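Todthorpe Residents' Association
Minutes of the Winter Bedding and Clothing Meeting, Thursday, 7:00 p.m., Ladholm Room

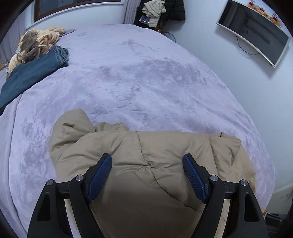
1. Opening and approval of minutes

The Chair called the meeting to order at 7:00 p.m. A quorum was present. The minutes of the November meeting were approved with one correction: the storage closet referred to under item 4 is on the second floor of Poduval House.

2. Coat and blanket drive

The Secretary reported that 183 items had been received by the close of the drive. Coats and padded jackets made up the larger part. Blankets were fewer than last year, and the guest rooms at Poduval House still have first claim on them.

Members discussed the folding of padded garments. Jackets sent over in November had been stacked with the sleeves hanging out, and several slid off the shelves. It was agreed that each padded garment will be laid flat on a bed, the sleeves brought in, and the body folded over once. Garments are not to be pressed down or tied with string. Seams are to be checked while the garment is laid out, and anything with an open seam goes to the mending bag.

Motion: To adopt the folding method as described. Moved, seconded and carried.

3. Care of plush blankets

A member asked whether the plush blankets may be washed with the sheets. The Housekeeping Lead replied that they are to be washed separately in cold water and dried on low heat. Blankets will be spread over the full bed before a guest arrives and smoothed by hand in one direction. Patches where the pile has been brushed the other way look darker and have been mistaken for stains. Room checkers were asked to smooth the pile before sending a blanket back to the laundry.

4. Storage

The Nimalis Street unit is available through March. The Board approved $400 for shelving and covered bins. Two quotes are to be obtained before any purchase. Fourteen bins already on hand will be relabeled by size, with children's coats kept on the lowest shelf.

Action: Secretary to request quotes. Housekeeping Lead to prepare labels.

5. Other business

The lamp in the upstairs hall at Poduval House has been replaced. A request for a second laundry key was held over to the next meeting. The question of accepting pillows was raised again and no change was made; used pillows will continue to be declined.

6. Adjournment

The meeting adjourned at 8:10 p.m. The next meeting will be held in January in the Ladholm Room.

Respectfully submitted,
Secretary, Todthorpe Residents' Association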